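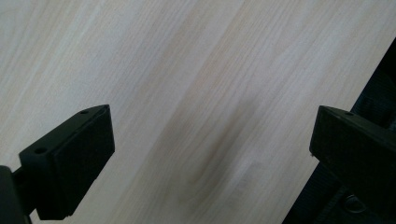

Irville Cellars - Allocation and Shipping FAQ

How does the allocation list work?

Each release is divided among list members before any wine goes on general sale. Your allocation depends on how long you have been on the list and what you bought in the previous two releases. Unclaimed bottles return to the pool when the claim window closes.

When is the next release?

The claim window for the Stiltimico red opens on 6th October and stays open for 10 days. The Rulton white is released in July.

How much wine is made?

The current Stiltimico red came to 419 cases. The Rulton white came to 306. Both figures are for cases of 12 standard bottles; magnums are counted separately and sold only from the tasting room.

Can I change the mix in my case?

Yes, up to the point where the claim is submitted. After that, changes have to go through the office and depend on remaining stock.
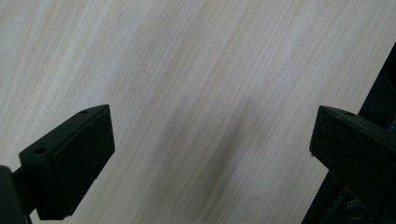
What temperature should the wine be stored at?

Keep it between 50 and 59 degrees Fahrenheit, with as little change as possible over the year. Bottles under cork should lie on their sides. Screw-capped bottles can stand upright.

Do I need to decant the red?

The Lakatos block fruit gives a firm wine that throws sediment after a few years. Stand the bottle up for a day, then decant shortly before serving. Younger bottles can be poured directly, though an hour of air softens the tannin.

Who makes the wine?

Kyung-tae Son has been winemaker since the first Stiltimico bottling. He also manages picking dates for the Lakatos block.

Is an adult signature required on delivery?

Yes. The carrier makes 2 attempts and then returns the package to us. Reshipping is charged at cost.

What if a bottle is corked?

Put the cork back in, keep the remaining wine and contact the office with your order number. We replace faulty bottles from the same release where stock allows - otherwise we credit the account.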